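5 May 2020
Mooring recovery at Pondatden, and a long evening

I meant to write last night but fell asleep with my boots on, so this is two days in one, sorry! We finally got to the Pondatden site after all that weather, and the Volness sat there rolling gently as if she had never given us any trouble at all. Cheon had the release codes taped to the inside of his hat. The mooring has been down there since before I joined the group, at 1447 meters, and I had half convinced myself it would never answer us.

It answered on the third ping. I don't think I have ever heard grown people shout like that over a little beep in a headset. Then came the waiting, everybody at the rail squinting into the glare, and at last the orange floats popped up well off the port side (I was looking to starboard, of course). The top two temperature loggers are crusted with barnacles, but the one from 1000 meters came up as clean as the day it was built, and it still had battery left. I spent the whole afternoon with a toothbrush and a bucket and was perfectly happy.

Deta let me run the first of the water samples through the salinometer after supper. My numbers wandered a bit until I remembered to let the bottles warm up to room temperature, which I have written in my own notebook in capital letters more times than I care to admit. After that they settled down nicely.

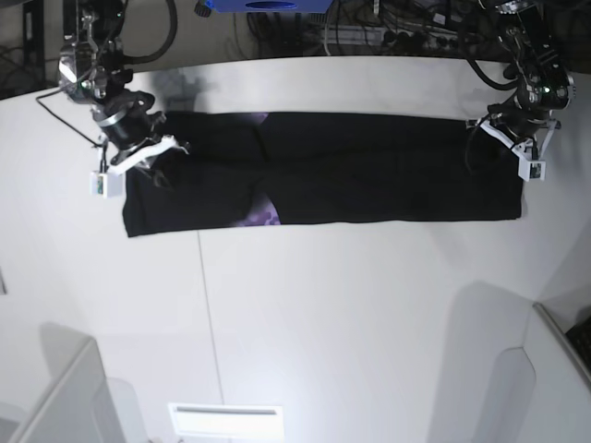

Xiaoyan Qiu

The wind is supposed to pick up again tomorrow, 15 knots by breakfast and more later on, so we are going to try for one more cast before it does. I've got the early watch with Cheon, who has promised me the good coffee. I still need to label the last crate of bottles and write to Mom, and my hair smells of barnacle. Bed now.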